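Plemix Verse Corpus: README

Plemix is a collection of 3000 English poems in fixed stanza forms, marked up by line, stanza, rhyme and meter. It was put together for people who study how stanza forms were borrowed and changed from the sixteenth century to the end of the nineteenth. This file explains what is in the collection, how it was prepared, and what to watch out for when using it.

Contents

The poems are stored one per file in the folder named texts. Each file has a matching record in the table poems.csv, so there are 3000 rows in that table, not counting the header. Long narrative poems are split by canto or book, and each canto or book counts as one poem for this purpose. If you need the long poems whole, use the work_id column to join the parts back together.

The main forms covered are the sonnet (English and Italian patterns), rhyme royal, ottava rima, the ballad stanza, terza rima and the nine-line stanza that ends in an alexandrine. Blank verse and free verse are left out. Odes are included only when the stanza pattern repeats at least once.
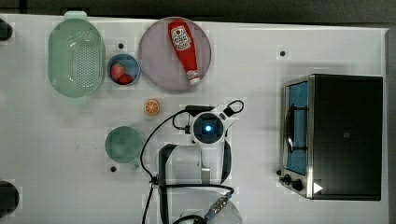
Okafor Reading Room, Verse and Meter Group

Sources

All texts come from printed editions that are out of copyright. We preferred editions published in the poet's lifetime or soon after, and used later collected editions when the early ones were damaged or hard to read. The edition used is given in the source column. Modern introductions, footnotes and glosses were not copied.

Page scans were turned into text with Tokero, our in-house transcription tool, and then read against the scans by a member of the group. Poems printed in blackletter were typed by hand.

Spelling

Each poem is given in the spelling of its source. Long s has been changed to ordinary s, and ligatures have been opened out. The letters u and v, and i and j, are left as printed. This matters if you plan to search for words: "love" will not find "loue". A second version of each text with regularized spelling is in the folder texts_reg. The regularized version is meant for searching and should not be quoted.

Capital letters and italics in the source are kept. Italics are marked with an underscore before and after the word. Drop capitals are treated as ordinary capitals.

Fields in poems.csv

poem_id: a short code, unique to each poem
work_id: the same for all parts of a long work
poet: name as used in standard library catalogs, or "anon"
title: title as printed, or the first line in square brackets
form: one of the form labels listed in forms.txt
rhyme: rhyme pattern of the first full stanza, in letters
meter: main meter of the poem
source: short title of the edition
checked: 2 or 3, explained under Checking

Line-level markup is kept in a separate table, lines.csv. Each row gives the poem, the stanza number, the line number, the rhyme letter and the number of syllables as scanned.
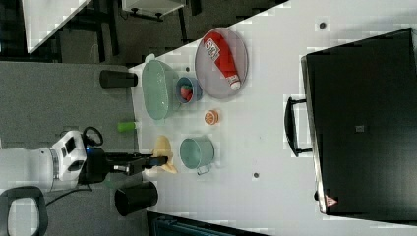 Tabletop with two black cups and a banana-shaped toy.

Rhyme markup

Rhymes were marked by ear and by period evidence. Pairs such as "love" and "prove" or "wind" and "kind" get the same letter. When the readers thought a rhyme was for the eye only, the letter is followed by an e. Earlier pronunciation is a matter of argument in many of these cases, and other scholars may want to mark them differently. The rhyme letters start over at each stanza except in terza rima, where they run on to the end of the poem.

Feminine endings are marked with an f after the letter. Repeated words in rhyme position are marked with an r.

Meter markup

The meter column gives the base meter only. A poem in iambic pentameter with many reversed first feet is still marked as iambic pentameter. Syllable counts in lines.csv follow the contractions shown in the source, so "heav'n" is one syllable and "heaven" is two unless the line clearly calls for one. The closing alexandrine in a nine-line stanza is marked with the tag alex in the notes column.

Checking

Every poem was scanned by 2 readers working apart. Where they disagreed on rhyme or meter, a third reader made the final choice, and the checked column shows 3. The original readings are kept in the file disputes.csv. It is worth a look if you are interested in lines that can fairly be scanned more than one way.
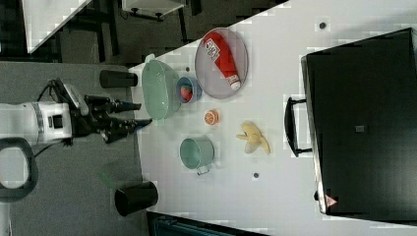 Known problems

Women poets are underrepresented, mainly in the earlier part of the collection, where we depended on printed books and left out manuscripts. Scots poems are present but the regularized spelling handles them badly, and we suggest using the source spelling for those.

Some sonnet sequences are missing sonnets where the page was torn or absent. The gaps are listed in gaps.txt. Sonnet numbers follow the printed sequence, so a gap in the numbers means a gap in the text.

Titles were sometimes supplied by printers or later editors. We did not try to sort these from titles given by the poets.

Opening the files

All files are plain text in UTF-8. The tables use commas between fields and double quotes around any field that contains a comma. They open in any spreadsheet program, but check that leading zeros in poem_id are kept on import. The Musteck viewer can show a poem with its rhyme letters in the margin. Point it at the top folder and choose lines.csv as the markup file.

Terms of use

The poems are in the public domain. The markup may be used and changed freely for teaching and research, with credit to the Plemix Verse Corpus. Please say in your work whether you used the source spelling or the regularized version.

Corrections

Send corrections to the Okafor Reading Room with the poem_id, the line number and the reading you propose. Changes are added to the tables each April and listed in changes.txt.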